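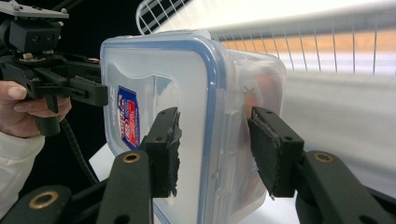 Fig. 5 Clear container with blue seal, lid side facing left.

5. Fitting the lid and loading the basket

This section covers the clear food containers and the Brillus wire basket. The basket can be used with or without its shelf board. Read section 2 first if the containers are new, as they need washing before any food goes in.

5.1 Closing a container

1. Run a finger along the seal and check that it sits in its groove all the way round.
2. Wipe the rim of the container. Crumbs or grease under the seal will let air in.
3. Lower the lid straight down and press in the middle.
4. Close the tabs on opposite sides first, then the remaining ones.

Note: the label on the lid peels off most easily after a soak in warm water. You may leave it on, but it will fade in the dishwasher.

Caution: do not force a tab. If it will not close, lift the lid, reseat the seal and try again.

5.2 Using the shelf board

The board lies across the top of the basket and gives you a second level. Containers you open every day belong up here, with the longer-keeping ones underneath.

1. Stand the basket on a flat surface.
2. Lay the board across the top wires and press gently at each corner. It should not rock.
3. Set one container on the board, near the middle, with the lid upwards. 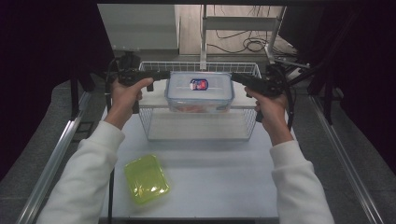
4. Slide the basket to its place in the cupboard with both hands on the wire, never by pulling on the board.

Caution: the board is not fixed. Take the containers off before you lift the basket. Do not put glass jars on the board.

5.3 Using the basket without the board

Lift the board off and store it upright. Taller containers can now go straight into the basket.

1. Clear a space beside the basket and put the containers there.
2. Check the bottom of the basket for crumbs and wipe the mesh.
3. Put the heaviest container in first, then the lighter ones.
4. Lay shallow boxes flat on top – do not wedge them in on edge, as the corners can bend.
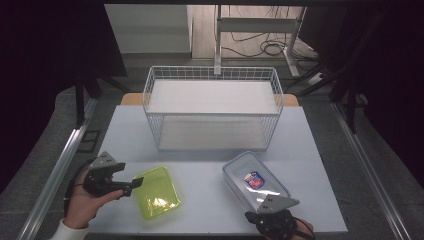
Fig. 6 Basket with the board removed. Clear container on the right, green shallow piece on the left.

Note: wash the wire by hand with a soft brush and dry it at once. Spare seals are listed in section 13.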